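El boletín que sí abro

Llevo 8 años escribiendo sobre marketing y confieso una cosa: borro casi todos los boletines sin leerlos. El de Ernuneo, una tiendita de té, lo abro siempre (¡y hasta lo contesto!).

En septiembre llamé a Horacio Ledesma, que lo redacta, para sonsacarle el truco. Me contó que manda dos correos al mes, que su lista tiene 600 suscriptores y que no piensa comprar ni uno más.
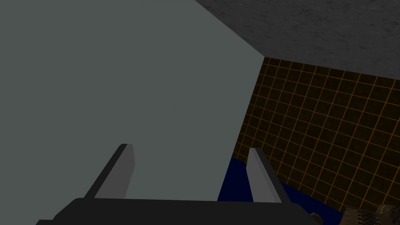 Imagen: Julach / Nistia

Yo venía de una marca que escribía a diario, con descuentos en mayúsculas, y la gente se nos daba de baja a puñados. Horacio, en cambio, te habla de la tetera que se le rompió y al final, casi de pasada, deja un enlace. Le copié la idea para mi propio boletín y el primer lunes ya tenía respuestas, una de ellas larguísima, sobre cómo guardar el té verde.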